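델로라 별관 월간 안전점검표 (11월분), 코멘트 포함

점검 구역: 1층 포장실, 복도, 탕비실, 뒤쪽 창고
표시: 양호 / 보완 / 불량

이번 달도 제가 돌았습니다. 지난달에 코멘트가 너무 짧다는 얘기가 있어서 이번엔 좀 길게 씁니다. 읽기 싫으시면 '불량'만 찾아서 보세요!

1. 비상구와 통로

1-1 비상구 앞 적치물 없음: 보완
복도 쪽은 깨끗했는데 창고 비상구 앞에 스쿠담에서 온 빈 팔레트가 또 서 있었어요. 제가 옆으로 밀어 놓긴 했는데 (무거웠습니다) 이게 벌써 두 번째예요. 하역하시는 분들, 문 앞 노란 선 안쪽은 잠깐도 안 됩니다.

1-2 유도등 점등: 양호
점검 버튼 눌러서 전부 확인했어요. 탕비실 쪽 유도등은 커버가 좀 누렇게 변했는데 글자는 잘 보입니다.

1-3 통로 바닥 상태: 보완
포장실 들어가는 문턱에 붙인 미끄럼 방지 테이프 한쪽 끝이 들떴습니다. 발끝이 딱 걸리는 위치라 저도 한 번 휘청했네요. 새 테이프 신청해 뒀고, 올 때까지는 임시로 눌러 붙여 놨습니다.

2. 소방

2-1 소화기 압력: 양호
바늘 전부 초록 칸. 다만 창고 소화기는 점검표 꼬리표가 떨어져 있어서 다시 달았습니다. 케이블타이로 묶었으니 이번엔 안 떨어지겠죠.

2-2 소화기 접근성: 불량
탕비실 소화기 앞에 생수통이 쌓여 있었습니다. 지난달에도 썼고 그 전달에도 썼어요. 생수 기사님께는 제가 말씀드렸고, 우리끼리도 빈 통은 꼭 뒷문 쪽에 내놓읍시다. 다음 달에 또 이러면 소화기 자리를 옮기자고 건의할 생각이에요.

2-3 감지기 주변: 양호
먼지만 조금 있었고요.

3. 전기

3-1 멀티탭 용량: 불량
탕비실에서 정격 2000W짜리 멀티탭 하나에 전기포트랑 전자레인지, 온풍기까지 꽂혀 있었습니다. 만져 보니 플러그가 따뜻하더라고요. 온풍기는 바로 뺐고, 이제부터 온풍기는 벽 콘센트에만 꽂아 주세요. 추운 건 압니다, 저도 추워요. 그래도 이건 양보 못 합니다.

3-2 전선 피복: 보완
오비 라벨 프린터 전원선이 책상 다리에 눌려서 살짝 찍혀 있었습니다. 속선은 안 보이지만 교체 요청했습니다. 책상 옮기실 때 다리 밑 한 번만 봐 주세요.

3-3 분전반 문 닫힘, 앞 공간 확보: 양호
지난달보다 훨씬 좋아졌어요. 접이식 의자 치워 주신 분, 감사합니다.

4. 선반과 보관

4-1 선반 고정: 양호
발라다우 선반 벽 고정 볼트 다 조여 봤고 헐거운 거 없었습니다.

4-2 무거운 물건은 아래 칸: 보완
세제 말통이 맨 위 칸에 올라가 있었어요. 둘이서 내렸습니다. 혼자 내리지 마세요, 정말로요.

4-3 사다리: 양호
발판 고무 멀쩡하고 잠금쇠도 잘 걸립니다. 쓰고 나서 눕혀 두는 습관만 고치면 되겠네요.

5. 구급함

5-1 내용물: 보완
밴드가 거의 떨어졌고 소독 티슈는 유효기간이 지난 게 섞여 있었습니다. 지난 건 빼서 버렸고 새로 주문했어요. 참, 가위는 구급함 가위입니다. 택배 뜯고 나서 끈적끈적한 채로 돌려놓으신 분, 제가 닦았어요.

5-2 위치 표시: 양호

6. 기타

뒷문 센서등이 오후 5시쯤 되면 벌써 필요한데 켜지는 게 좀 늦습니다. 고장은 아니고 감도 문제 같아서 다이얼을 돌려 봤어요. 저녁에 퇴근하시는 분들, 나아졌는지 알려 주시면 다음 점검표에 적겠습니다.

눈 오기 전에 염화칼슘도 미리 받아 두면 좋겠습니다. 작년에 눈 오는 날 아침에 사러 갔다가 허탕 친 기억이 아직 생생해서요.

재점검은 2주 뒤에 불량 항목만 할게요. 그때까지 2-2랑 3-1은 꼭 부탁드립니다!

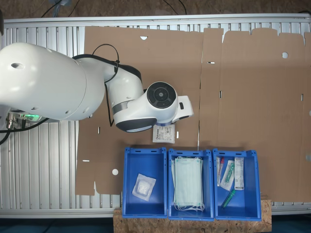

골판지를 깐 작업면과 파란 플라스틱 통 세 개, 그 위로 작은 흰색 멸균 포장을 든 흰 로봇 팔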